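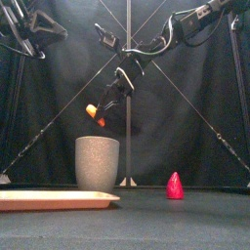 Gripper trial at Hollby: where we are up to

The Hollby bench has been running both arms since February, and we now have enough runs logged to say something useful about the two sets of fingers under comparison. The first is the straight finger supplied by Unedia. The second is the Michalík curved finger, which a few members asked us to try after the last workshop.

The task is a plain pick and place with small, light objects: into a cup, out of a cup, onto a tray and back again. We chose it because most of the complaints we get concern small things that roll, tip or squirt out sideways when the fingers close. Each finger set gets 400 attempts, split evenly between the two arms, with the same closing speed and the same force limit.

The straight fingers finished their 400 with 44 drops. Most of those came in the first part of the lift, when the object was held near one end and swung as the wrist turned. Lowering the lift speed helped a bit but added enough time to each cycle that we put it back where it was.

The curved fingers are only 167 attempts in, so we are holding off on a drop figure until the set is complete. They do centre rounded objects better. They are also wider at the outside, and the operator has to come in at more of an angle to clear the rim of a cup. Anyone working with narrow containers should measure before ordering.

Two other changes are worth passing on. We moved the wrist camera mount back along the arm after it kept losing sight of the fingertips on steep approaches. We also rerouted the wrist cable with a longer loop, as the old one pulled tight at full rotation and threw a fault on the controller. If your arm stops for no clear reason at the same joint angle each time, check the cable before you start changing settings.

The controller is still the Cemutent unit, on the same firmware as last year. Its log now holds 2656 entries from this bench, counting calibration moves, and members can have a copy on request.

The remaining curved finger runs will be done on Sunday sessions, starting at 10 am. Members who want to bring their own fingers along should let us know the bolt pattern beforehand so we can have an adaptor plate ready.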